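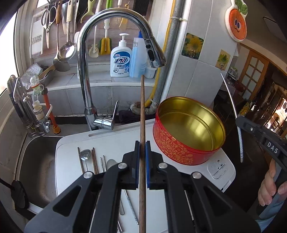 Do I need any experience to help out with the washing up and sorting?

None at all, as long as you can tell your chopsticks from my chopsticks after the first evening, and I'll show you which are which.

So, hello! I run Cloretti, a small supper kitchen where people come to cook together and then sit down and eat what they made. I'm looking for one person to take over the end of the evening — the sink, the drying board, the drawers — because I can't keep chatting to guests at the table and rinsing spoons at the same time (I've tried, and the guests get a distracted host and I get soup on my sleeve).

The job is mostly small stuff. Spoons, wooden chopsticks, metal chopsticks, the odd serving piece with a fancy handle. We wash by hand, lay everything flat on the white board next to the sink to dry, and then it all gets sorted. Wooden chopsticks go back in pairs, matched by length and color, and please don't leave them standing in water! Metal ones have their own place. The red tin with the gold flowers is for the pieces we put out on the table, and I'm a bit fussy about it, so only dry things go in there.

There are bowls and pans too, of course, but the guests usually scrape and stack, and I do the heavy pots myself the next morning.

Evenings start at 6 and you'd come in toward the end of the meal, usually a little after 8. Most nights it's two hours of work, sometimes a bit more if it was dumplings. We seat up to 16, and on a full night you can expect more than 60 pieces of cutlery, which sounds like a lot until you get into the rhythm of it. Pay is $30 an hour, and there's dinner, which you can eat before you start or take home in a box.

What I'd love is someone who likes putting things back where they live. You'd be on your feet the whole time and your hands will be wet, so bring gloves if your skin gets cranky. The faucet has a pull-down sprayer and it's great for the sink corners. You can play your own music once the guests have left.

I need someone from September, two evenings a week to begin with, and we can add a third when the Simões room next door opens up for bigger groups. If you already work shifts at Tredora down the street, that's fine, we can plan around it.

To apply, drop a note through the Cloretti door or leave it at the counter at Drelum, they pass things on to me. Tell me which evenings you're free, how to reach you, and what your own cutlery drawer looks like. Messy is okay. I'll invite a few people for a paid trial evening and let everyone know either way by the end of the month.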